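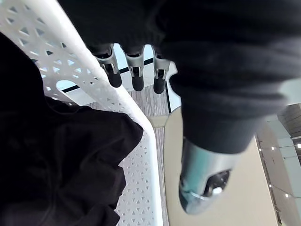
Who has to stop the robot when it gets hold of the wrong thing? Under the new house rules at Etix, whoever is standing nearest, and they don't have to ask first.

The rules, which run to nine pages and were put up on the company's site on 10 December 2022, cover every robot that handles household goods at the Brerkex test flats. They replace a single laminated sheet that said "Be careful" and gave a phone number that had stopped working in March.

Laundry gets a chapter to itself. Dark clothes in particular have caused trouble, as one black garment lying on another gives a camera very little to go on, and two jumpers picked up as one tend to end up recorded as one. From now on a pick from a dark pile must be checked by a person before it is logged as a single item. Sleeves, straps and cords have a paragraph each. Socks have two.

The main points are less homely. A robot working from a basket must keep its grip force below the limit set for fabric, even if the last job was lifting saucepans. Fingertip pads are to be looked at after every 500 picks and replaced if the rubber is split. Mats and rugs within reach of the arm have to lie flat before a run begins, and anybody who straightens one with the arm powered up will be doing the induction course again, including the video.

Stopping a run is where Etix has changed its mind most. Under the old arrangement a stop needed a written reason, entered in a form with 20 fields, and staff had developed a remarkable tolerance for watching things go slightly wrong. The form is now one line long and may be left blank. Stops no longer count against a team's weekly total either, a change the company describes as "cultural" and the teams describe as overdue.

Lu, the software that schedules the work, will refuse to start a job until the checks have been ticked off. It can't tell if they have been done, so a supervisor will repeat a few of them each week, unannounced. The first unannounced visit is already in the shared calendar.

Grunditz, which supplies part of the equipment and was shown a draft, asked for 400 words on cleaning and got them. They say to keep fluff out of the joints — at some length.

The rules apply straight away to new projects. Teams in the middle of a job may finish under the old sheet, provided they can find it. Comments can be sent to Etix through its site, where the form for doing so has 20 fields.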